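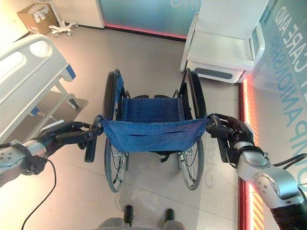

A folding wheelchair with blue fabric and black push handles.

Lend the chairs out properly

Olga Riquelme
12 Feb 2025

My mother broke her ankle in January and for two weeks I was a person who needed to know where you can borrow a wheelchair in Grollholm. I had lived in the town for years without asking. The library has one. The swimming pool has one, for use inside the pool building only. The health centre lends them for a month at a time if a nurse signs the form, and the nurse's first free appointment was after the cast was due to come off.

I think a town of our size should run a plain lending service for wheelchairs, walking frames, crutches and bath seats, open to anyone with a library card, with no medical form at all. I want to set out why, and answer what Heikki Koskela wrote in these pages against it.

His main point was cost. The council spent 2,110 euros on repairs to its existing loan equipment last year, and he takes this as a warning of what a larger service would bring. I read the same line in the accounts and came away with another view. Most of that sum went on tyres, brake cables and new seat fabric for chairs that had stood for years in a damp store behind the old school. Equipment that goes out and comes back gets looked at. Someone wipes it down, notices that a brake is slack and tightens it. Equipment that sits gets looked at once, when a person needs it, and by then the tyre has perished.

The second point was misuse. People would take a chair for a day at the summer market because their feet hurt. Some would, and I can't see the harm in it. Ulla Tuominen, who is eighty-one and walks well for the first half hour, stopped going to the market because she could not manage the second half hour. No doctor would write her a form for that, and she would not ask for one. If she could sign for a chair at the library desk at ten and bring it back at two, she would be there buying potatoes like the rest of us.

There is also the matter of what people do in the meantime. They buy. A cheap folding chair costs less than a winter coat now, and it is used for three weeks and then goes into the cellar. In my own building the bicycle room holds two wheelchairs, a commode and four pairs of crutches. The recycling centre will not take most of it for resale because of the hygiene rules, so it goes for scrap.

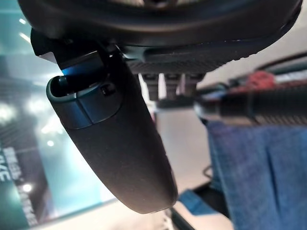 Dark grey, matte, with a rounded tip.

I'd also like to say something about how such things look and feel, because it is always left out of these arguments. Aids of every kind were made for years as if the only person who would touch them was a cleaner. Rubber went sticky, chrome peeled, and the ends of things were cut square and caught on your clothes. Much of the newer equipment is better. Corners are rounded, surfaces have a slight texture so that they don't slip in the hand, and a walking stick need no longer be the brown of a hospital corridor. When the council does buy, it should let the people who will use the things handle them first. The last order was made from a catalogue, and the bath seats that came were too wide for the older flats on the Lahtinen side of the river. They are still in their wrapping.

Storow, which is smaller than we are, has lent equipment from its library for six years. I went over to see it. It is a cupboard with a sliding door, next to the newspapers. Doğukan Taşdemir at the desk showed me the loan book, which is an ordinary ruled notebook, and told me that the deposit is 2 euros and most people forget to ask for it back. They began with 2,000 euros and whatever residents carried in from their cellars. He checks tyres and brakes himself when a chair comes back, and anything he can't mend goes to the bicycle shop.

Heikki Koskela says the health centre already does this job. It does a related job, for people with a diagnosis and a long need, and it does it well. Nobody is proposing to take that away. A sprained knee, a visiting grandfather and a tired afternoon are outside its rules, and those are the cases I mean.

The library committee meets again before Easter. Orvokki Honkanen has agreed to put the question on the list if 100 residents sign for it. The sheet is on the counter at the library, beside the returns trolley, and there is a pen on a string.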